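Looking after ropes and canvas over the winter

Most of the boats at Skulham come out of the water in October and go back in April. The ropes, fenders and covers are often left in a locker in between, and that does them more harm than a season's sailing. A weekend at the kitchen sink and the workbench will save a fair amount of money at the chandlery.

Washing ropes
Coil each rope loosely, tie it in two places and put it in an old pillowcase. Wash at 40 degrees with a small amount of mild soap. Leave out the bleach, and leave out biological powder as well. Very stiff ropes should be soaked overnight in a bucket of fresh water first, as salt that has worked into the core takes time to come out.

Hang them up to dry indoors, away from the boiler. A thick mooring line can need 36 hours or more. Put it away damp and it will smell by February.

Fraying ends
Cut back to sound rope with a hot knife, then whip the end with waxed thread. The whipping should be as long as the rope is thick, or a little longer. Melting alone is fine for thin cord, but on anything over 10 mm the sealed end cracks after a while and the edges are sharp on the hands.
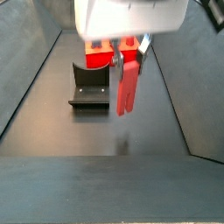
Jaxon Ouellet

Covers and spray hoods
Brush off loose dirt while the canvas is dry. Then sponge it with lukewarm water and rinse until the water runs clear. A pressure washer strips the proofing and opens the stitching, so use a garden hose. Reproof only when rain stops beading on the surface - every second or third year is enough for most covers.

Zips with plastic teeth like a rub of candle wax. Metal poppers want a smear of petroleum jelly, both halves.

Fenders
Black marks come off with a cream kitchen cleaner and a soft cloth. White spirit makes the surface sticky, and it stays sticky. Let a little air out before storing them and hang them up by the eye.

Labelling
Write the length and the job on a strip of tape at one end of each rope: bow line, stern line, spring. Use a laundry marker, as ballpoint fades. Do the same with cover poles, which all look alike by spring.

Keep the lot in a ventilated crate off the floor. A sealed plastic tub traps moisture, even with the lid left ajar.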